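Workshop Notebook, Clinical Furnishings Section
Jomari Repair and Refurbishment Shop
Entry date: September 11, 2026
Entered by: Alaric Lindqvist

Subject: Caster noise and rolling resistance, second round

The purpose of this round was to settle whether the noise complaints received from the Prasamau clinic come from the wheel tread, the swivel bearing or the floor itself. The first round, completed in July, left the matter open. Kourosh Pakzad had tested on the smooth concrete of the main bay, where nearly every caster we own runs quietly. The present round used the test strip laid by Faraji Makokha along the north wall, made of vinyl tile over plywood with two raised door thresholds. It is much closer to what the clinic staff walk on.

Casters tested: the gray rubber set from Karagiannis, the same set after cleaning and fresh grease, and a harder polyurethane set out of old stock. All were mounted on the plain steel dolly with sandbags for load. The load was held at 64 kilograms throughout. Each set made 4 passes in each direction at walking pace, with the sound meter fixed at knee height beside the second threshold.

Results in brief. The uncleaned rubber set was the loudest on tile and also pulled to the left. Thread and hair were wound tightly around two of the axles, and one swivel race was dry. Once cleaned and greased, the same set ran straight and the chirping on turns was gone. A dull knock at the thresholds remained. The polyurethane set rolled most easily of all but was harsh over the thresholds, and the meter showed it. I would not recommend it for a night ward on these readings.

Pull force was taken with the spring scale hooked to the dolly handle. The needle swings too much at the start of each pass to be trusted, so only the steady reading past the first meter was written down. Mr. Makokha has asked that the scale be checked against the known weights before it is used again. I agree. The full readings are in the loose sheets under job number 3401.

Grease. The tube on the bench is marked for general use and is thinner than what was used in July. Valentin Oberholzer believes that this alone could account for part of the difference between the two rounds. He may be right, and the two sets of numbers should not be placed side by side in the report until this has been looked into.
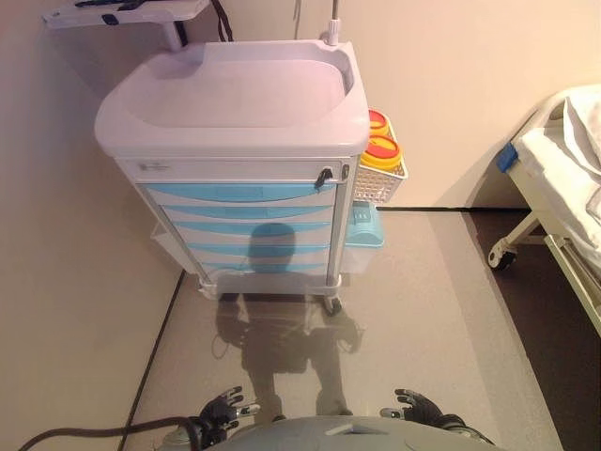
Brakes were not part of this round, although two of the rubber casters did not lock fully when the pedal was pressed. The pedal springs look sound – the wear is on the small steel tooth that meets the wheel. Replacement teeth are not sold separately, and Idrisa Wanyama is asking Grusotwood whether a whole brake insert can be had for this stem size.

Wear test. The cleaned rubber set will go on the turning rig for about 600 cycles and then return to the strip for a repeat of the noise passes. The rig belt needs tightening first.

Open items
Check spring scale (Makokha)
Identify July grease and order one tube (Oberholzer)
Brake inserts, price and delivery (Wanyama)
Retape second threshold, which has lifted at the wall end (Lindqvist)

Note added after lunch: Mr. Pakzad has found the July grease cap in the parts drawer, without the tube. The maker's name is worn off. The color is a dark amber.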